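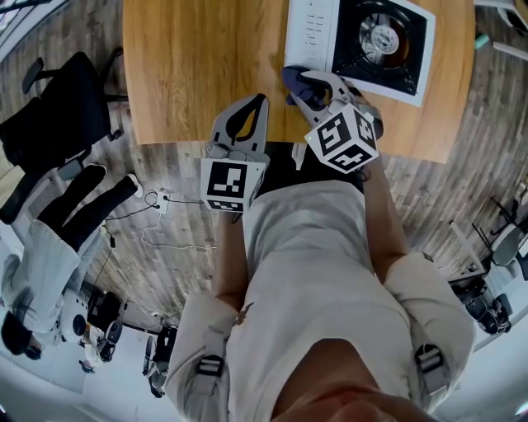 Kitchen Appliances > Microwaves > Cleaning and Maintenance

Thread: Greasy film on door and cavity, what dissolves it without hurting the coating?

mbiro_39
Countertop unit, white, Kelis brand, bought used. The cavity is sound but there is a yellow film on the ceiling and on the inside of the door. Steam from a bowl of water softens food splatter but does nothing to the film. I assume it is polymerized oil. Dish soap at normal dilution has no effect. What is the next step up that will not attack the paint?

tmoffat
Baking soda paste, left on for 60 minutes, wiped off with a wet cloth. Repeat. Keep it out of the perforated vents on the side wall. Unplug first.

Fotis N.
Disagree on the paste. Baking soda is mild, but dried paste is still a solid you are rubbing into a thin painted surface. Use washing soda in warm water, one teaspoon to a pint, applied by cloth. Same principle, higher pH, no grit. Wear gloves and rinse twice.

tmoffat
I have used paste on the same oven for years with no visible wear. The scratches people report come from the green side of the sponge.

Fotis N.
Visible wear is a poor test. Cavity paint fails at the seams and under the waveguide cover, where residue stays damp. Once it chips to bare metal you get rust, and sometimes arcing.

anikok
Washing soda is fine on painted steel but keep it off any bare aluminum trim. It will dull it. Also check the waveguide cover before blaming the walls. On many units it is a mica sheet. If it is soaked with grease, replace it. Do not scrub mica, it delaminates.

mbiro_39
Cover is brown in one corner. Is it worth trying to save?

anikok
No. Buy a blank sheet and cut it to the old outline with scissors. Nondel sells a 400 micron one that cuts cleanly. Run the oven only after it is back in place.

Levente Sz.
For the door, isopropyl on a soft cotton cloth, small area first. Some inner door films haze with alcohol. Never spray anything at the door. Liquid gets behind the inner panel and you will look at the streak until you scrap the oven.

tmoffat
Agreed on spraying. Not agreed on alcohol. If the panel hazes there is no fix short of a new door. Dish soap, undiluted, ten minutes, wipe. Slower, no risk.

Levente Sz.
Undiluted soap takes forever to rinse out of the corners. That is why I said small area first.

mbiro_39
Result, 15 January 2025. Washing soda, 2 passes, then plain water. Nearly all of the film is off the ceiling. Used undiluted soap on the door, slight tint left near the hinge side. Mica sheet ordered. Has anyone tried the Cirnance degreaser on the outer case?

Fotis N.
Yes. It takes the printing off control panels. Stay with soap.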